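Why I finally started reading the dates on my snacks

So I did the pantry on Monday. The whole thing, top shelf to the sad bottom corner where the lentils live, and it took me most of the evening because I kept stopping to eat things (quality control!).

This started with crackers. I'd bought a box of those Kravchuk rye ones I go on about every few months, opened it for lunch, and they tasted like the inside of a closet. I was all ready to blame the store. Then I looked at the end of the box and saw I'd been carrying them from one apartment to another. Two moves, one box of crackers. I ate three more before I threw them out, which tells you something about me and lunch.

Anyway, dates. I grew up in a house where the date on a package was treated like a dare. My family sniffed the milk, looked at it sideways, and poured it on the cereal. And for plenty of things I still think that's fine! A "best by" date is mostly the maker telling you when they think the thing tastes its best. Rice doesn't know what month it is. But chips do, and nuts really do, and anything with oil in it goes that funny crayon way if you leave it long enough. I had a bag of walnuts that smelled exactly like a box of art supplies.

The part that trips me up is imported snacks, and I buy a lot of them. There's a little grocery on Ustska, two doors from the laundromat, and I go in for soy sauce and come out with a full bag every single time. Half the packages have two dates on them, one for when it was made and one for when it's supposed to be eaten by, and if you can't read the words next to them you can easily grab the wrong one. I once tossed a perfectly good bag of rice crackers because I read the made-on date and panicked. Still mad about it. Now I look for both and go with the later one.

Then there's the day and month problem. Is 04.05 in April or in May? Depends who printed it. I've started writing the month on the front in marker when I get home, just a big APR or whatever, and it has saved me so much squinting. My marker is a Vuvness one I got in a multipack and it writes on shiny plastic without rubbing off, so if you've been fighting with regular pens, try something made for slick stuff.

My other new habit is the "eat me" basket. It sits by the kettle, and anything with less than a month left goes in there. It works almost too well. I spent 600 on snacks last month (I write it all down in the Predis app, it's the only budgeting thing I've stuck with) and my goal for this month was to not buy a single new bag until the basket was empty. I lasted nine days. There was a sale on seaweed, leave me alone.

Final tally from Monday, for those of you who asked last time I cleaned something: about 1192 grams of stuff thrown out, going by the kitchen scale, and most of that was one enormous bag of flour with visitors in it. I'll spare you. Flour lives in a jar with a tight lid now, and the jar has a marker date on it too.

Next up is the spice drawer, and I'm already scared. There's a jar of paprika in there that has gone completely brown, and I'm pretty sure I own four cumins. If you have a good way of keeping spices in order in a drawer that's too shallow for normal jars, please leave it in the comments, I'm begging. 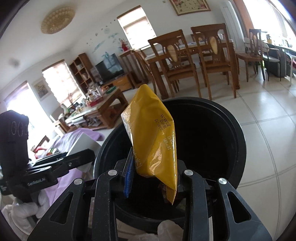
Shiny yellow wrapper, dates stamped in black.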